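Filed under: Student Projects / Simulation Tools

Evaluating the Zuvik tabletop simulation kit

The purpose of this project was to decide whether the Zuvik kit is good enough to replace bench time in the second-year manipulation course. The kit is sold as a download with a scene editor, an arm model and a set of household objects. We tested the student license on two lab computers, using pick-and-place tasks only.

Setup took one afternoon. The editor stores each layout as a plain text file, so a layout can be repeated exactly or changed one line at a time. We generated 716 layouts by script and ran three attempts on each, with a limit of 30 seconds per attempt. Attempts that ran over the limit were logged as failures.

Grasping from above worked well on upright objects of simple shape. Thin objects were the main problem - the gripper often closed above them or pushed them along the table. Irregular shapes gave mixed results. The collision mesh supplied with the kit is coarser than the visible model, and contact was sometimes reported before the surfaces met.

The layout used for the clutter test puts a can close beside a bowl, with a horned skull at the right and a pen farther back on the table.
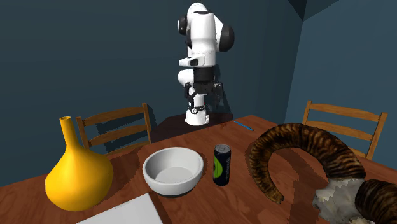 Keith Bainbridge asked whether the coarse mesh could be swapped out, and thought the clutter figures should wait until that had been tried. The editor does accept a replacement mesh, but the student license limits its size. We recommend the kit for planning exercises, with grasp tuning kept on the real arm.

Comments (3)

Rawat: Did you try the Dekis plugin? It rebuilds the meshes on import.

mlt_lab: Same trouble with pens here. A smaller time step helped a little.

Rawat: Smaller step means a long wait on our computers, over 75 minutes a batch.

Related
- Arnudix gripper: first bench results
- Writing layout files by script
- Choosing a time step for contact tests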